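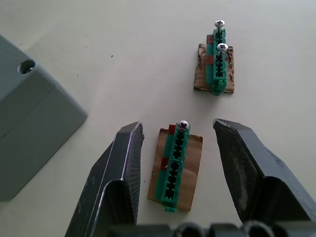

Print this page | E-mail this page

Progress report: Marnora Repair Library, second half
Posted in June by the project coordinator

The repair library at Marnora has now been open for two full quarters, and the grant from the Grernurar Fund has been spent mostly on what we said it would be spent on. We lent 800 items between January and June, against a target in the original application that I wrote late at night and would not defend today. Most loans were hand tools, followed by sewing machines, followed by the one carpet cleaner that everyone in the district has apparently been waiting for. The sorting bench now has a pale off-white top, a colour chosen by people who have never met linseed oil, and small bits of hardware do show up well against it. Returned kits get tipped out and checked there before they go back on the shelf. Losses are down to the usual hex keys.

Spending

The fit-out came in at $2,100 against a budget of $2,000. The extra went on a second coat of floor paint, the first having been walked on by a cat of no fixed address. We covered the difference from late fees, so the fund is not being asked for anything, although it is welcome to feel sympathetic. Insurance was paid in February. The quote went up between our asking and our signing, as quotes do.

Workshops

We ran 29 evening workshops. Bicycle brakes and basic darning filled every time. "Understanding Your Gutters" did not, despite a very reasonable poster. Ametepe Hall let us use its kitchen for the knife sharpening nights, and we have since been asked to sharpen all of Ametepe Hall's knives, which we should have seen coming.

Attendance was strongest in March and fell away once the heater failed. It has been fixed twice. A third visit is booked and we are keeping our coats handy.

The catalogue

Moving the catalogue to the Narnanov system took nearly three months longer than planned. It insists that every item have a colour, including the extension ladders. Members can now reserve from home, and they do, mostly at 11 pm. The white work surface next to the desk has a seam between two of its panels, so catalogue labels get written on the other side of it.
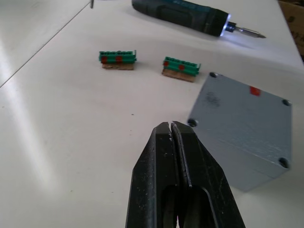 Next half

We plan to open one extra morning a week from August and to buy a second carpet cleaner. We would also like to move $300 from printing to blades and belts, and ask for your approval of that by the end of July. The gutters workshop will be offered again in spring under a different name.

Print this page | E-mail this page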